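Comics > News > Manga in English

Skaresik to Bring Back "Wallano" in Five Omnibus Volumes

26th February

Skaresik will republish the long-out-of-print manga series "Wallano" in English, the company said in its spring catalog notes. The first volume goes on sale this summer, with the rest to follow every four months. The complete set runs to 2510 pages of story, plus color plates and a new index of chapter titles.
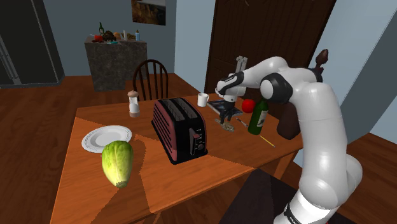
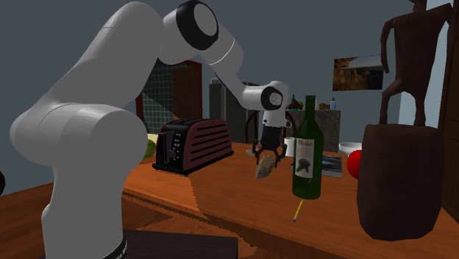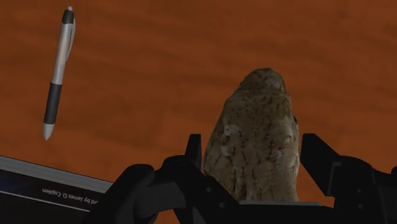
"Wallano" is a slow-moving mystery set in a harbor town where the ferry has stopped running. Each chapter follows a different resident, and the main plot comes up mostly in the background until the third book. It was first sold in English by Fulen, which put out two thin paperbacks before dropping the line. Those two books covered less than a fifth of the story, and copies have been hard to find at a fair price for years.

The new edition starts over from chapter one with a fresh translation. Skaresik said it looked at reusing the Fulen script and decided against it, mainly over the dialect spoken by the older fishermen, which the first version turned into a kind of stage pirate. Sound effects will be left in Japanese with small English notes beside them. The art reads right to left. The Fulen books were flipped, so readers who own them will find that several left-handed characters have switched hands.

The page size is a little larger than the usual paperback, and the covers will have flaps. Color pages that ran in the magazine will be printed in color at the front of each volume – the Fulen books had them in gray. The price for the first volume has not been set. A digital version will come out the same day, but only as full volumes, with no single chapters for sale.

There will also be a hardcover edition of the first volume, limited to 2555 copies and sold through comic shops. It comes with a fold-out map of the town and a short side story that has not been in English before. The side story will be added to the back of volume five for everyone else. Shops were able to start placing orders in January, and Skaresik said it does not plan a second printing of the hardcover.

The same notes list a one-volume story collection called "Amegashie," by the same artist, for next year. It gathers short horror pieces drawn before "Wallano" began, and one of them uses an early version of the lighthouse keeper. No page count was given. Skaresik has not said if it is looking at the artist's later sports series, which ran longer and has never been licensed.

Comments (4)

inkwell_dan: Finally. I paid way too much for Fulen vol. 2 and then never found out who was sending the letters.

Marrow: Does anyone know if the flaps mean it won't sit flat? My other omnibus books have cracked down the spine already.

tess_reads: Glad they dropped the pirate talk! I'd still like single chapters in digital though, a full volume is a lot to spend on something my sister may not like.

oldharborfan: Volume three is where it gets good. Stick with it.

Related items

Fulen Ends Monthly Horror Anthology
Spring Manga Catalogs: What's New and What's Late
Flipped or Unflipped: Older Editions Compared
Comic Shops Report Strong Sales for Omnibus Reprints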